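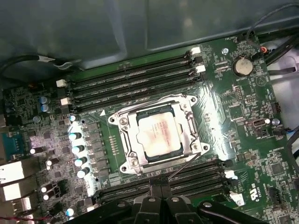
A processor in its socket on a green motherboard.

The Long Hum
October 2022

I had been in the old grain store at Killano for maybe ten minutes before I realized I was holding my breath. Not on purpose! The piece does that to you. You come in from a bright parking lot, somebody hands you a pair of felt slippers, a heavy curtain drops behind you, and then there's this low note that seems to be coming up through the floor and into your knees. I stood there in my slippers with my bag still on my shoulder and forgot to breathe out.

The work is called Besstead, after the village that used to sit a few miles up the valley, and it's the first big commission from Disano, a small arts outfit that until now has mostly put on readings and a very good film night. They found the building, talked the owners into a season's lease, and then gave an artists' collective called Mohammadi the keys and (as far as I can tell) left them alone. I like that in a commissioner. I've seen so many site-specific pieces that had clearly been through nine meetings, with all the odd corners sanded off. This one has odd corners everywhere.

So what is it? Well, it's sound, mostly. There are 100 speakers hung at different heights through the two floors of the store, some of them up in the rafters and some so low you have to crouch. Each one plays a single voice humming a single line. The collective spent a winter recording people who had lived in Besstead, or whose parents had, and asked every one of them to hum whatever came into their head when they thought of the place. Hymns, ad jingles, a lullaby, a thing that might be the theme from a game show. No words at all. Then they slowed some down, left others alone, and spread them around the building so that what you hear depends completely on where your ears happen to be.

From the doorway it's a drone. Walk ten steps and it starts coming apart into people. I found a spot near the old weighing platform where a woman's voice was going around and around on four notes, a bit flat on the last one, and I stayed with her so long that my feet went cold. Later I tried to find her again and couldn't. Either I'd lost the spot or her part of the cycle had passed. The whole thing runs 965 minutes before it repeats, which is longer than the doors are open on any given day, so you will not hear all of it in one go and neither will anyone else. I went back the next morning and it might as well have been a different show.

I should say that I'm an easy mark for this kind of thing. Put a sound in a derelict building and I'm halfway to tears before I've found the restroom. But I'm also a crank about it, because there's a lazy version that turns up every summer: dim light, a bit of reverb, some archive voices reading out old letters, and you're supposed to feel History. I was ready to be annoyed. The blurb on the flyer has the word "haunting" in it twice, and the flyer is only a postcard.

What saves it, I think, is how silly some of the humming is. People giggle. One man loses his place, sighs, and starts over. A kid (a grandchild, I'm guessing) blows a raspberry right in the middle of what is otherwise a very solemn patch on the upper floor, and every time it came around I saw strangers grin at each other in the half dark. Grief gets a lot easier to stand near when there's a raspberry in it.

The building does plenty of work too. It's brick to shoulder height and then timber, and it leaks light. In the afternoon you get these thin stripes coming through the boards and sliding across the floor, and since there's nothing else to look at you end up watching them like television. The collective took out almost nothing. The chutes are still there, and the chalk tallies, and a smell of dust and oats that I could still find in my sweater that evening. When the wind picks up the walls creak, and a creak in the right place sounds so much like part of the composition that I gave up trying to sort one from the other.

Upstairs is trickier, and I'm less sold on it. There's a side room with a long bench and a single speaker, and in there you get the raw recordings, one after another, as they were made: chairs scraping, a kettle, somebody asking if it's on yet. I can see why they wanted it. After all that floating around it's nice to be given something plain. But it also explains the trick, and I'd have been happier not knowing how ordinary the source of my four-note woman probably was. A friend who came with me on the second day felt exactly the opposite and said the bench was the best part, so there you go. We argued about it the whole way home and then for a while in the driveway.

I do wish they'd done more with the ride in. You get there by a shuttle from the station at Killano, and for a good stretch the road follows the valley where the village was, and you'd never know it. I only worked it out afterward from the map on the back of the postcard. Even a sign would have done, or a stop of a minute or two with the engine off. Maybe they thought that was laying it on too thick. I'd have taken it thick.

A few practical things, as people keep asking me. It's free but you need a slot, and the slots only control when you go in, so once you're inside you can stay until closing. Do stay. The first half hour is the least of it. It opened in September and the lease is short, so I wouldn't put it off. Bring socks you don't mind being seen in. There are folding stools by the curtain, which I didn't notice until my second visit, and they make a huge difference if you want to settle in low down, where the quieter voices are. The upper floor is reached by a steep stair with a rope rail, though there's a listening post at ground level that carries the side room recordings.

As for what happens to it afterward, the plan is that the speakers come down and the recordings go back to the people who made them, each on their own, one hum per household. No album, no download, no touring version. I was a little crushed when I heard that, because I had been hoping to buy it. I'd got as far as looking for a shop! There isn't one, just a table with a visitors' book, where somebody ahead of me had drawn five wobbly lines and tried to write out a tune.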